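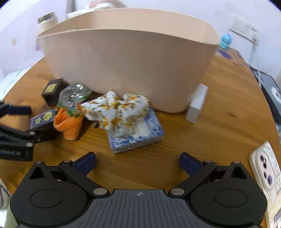 Araba Odoi

Filed under: Home & Habits / Opinion

I want to make a case for the plastic basin. I mean the plain, deep, round kind in a color somewhere between peach and beige, with a thick rolled rim, the kind your aunt had under the sink and you swore you would never own. I own one now and I love it more than any piece of furniture in my apartment!

My argument is simple. Most of us tidy wrong. We pick up one thing, walk it to its home, get distracted by whatever is going on at its home, and come back twenty minutes later to a table that looks exactly as it did before. I did this for years. I once left the kitchen table in Mergate to put away a single battery and ended up regrouting half a shower (badly).

With a basin on the table you stay where you are. Everything that doesn't belong goes in. The white bottle with the metal cap, the little brown box with the gold square on its lid, the crinkly packet that is mostly foil and air by now, all of it. You don't decide anything. When the table is clear you pick up the basin and walk through the house once, like a mail carrier, dropping things off. My whole table takes 7 minutes, and I am slow, and I stop to read labels.

People tell me a nice basket would do the same job. I've tried the nice basket! Tania Chowdhury gave me a beautiful one when I moved, and I still use it for scarves. But a basket snags and sheds, and the first time something sticky tips over inside it you have a project on your hands. A basin you rinse. Then it goes back to being a basin, and you can soak a sweater in it or wash a mountain of greens or carry it out to the yard for tomatoes. I have bathed a very small dog in mine, although he disagreed with the whole idea.

The rim is the part I could talk about all day. A thin rim bites into your fingers when the thing is full, and then you put it down on the stairs, and then it lives on the stairs. A good fat rolled rim lets you carry it on your hip with one arm and open doors with the other. If you go shopping for one, grab it by the rim and lean on it a little. If it folds, leave it in the store.

Depth matters too. I know shallow trays are popular, and they look lovely with a candle and a bottle of hand cream on them, but a tray keeps everything on display, and so it all stays put. In a deep tub things disappear from sight, and that bothers me just enough to go and empty it. My neighbor Dinesh Debnath thinks this is a personality flaw and says his tub has been full since last July. Fair enough. His table does look great, though.

And please, let it be on the table! A basin in a closet helps with closets. Mine sits right on the bare wood while I work, taking up more room than seems polite, and the small stuff gathers in front of it waiting its turn. I like that stage, when the box and the crumpled packet and the odds and ends are all bunched together and you can finally see what you've been living with. Half of mine is usually packaging. I keep a paper bag on the chair for that, so the basin only carries things that have somewhere to go.

I'd also keep it to one. I bought a second last year, thinking two would be twice as fast, and all I got was two places to lose my keys. The spare went to Vignesh Hegde, who proofs bread dough in it and now sends me pictures of the bread.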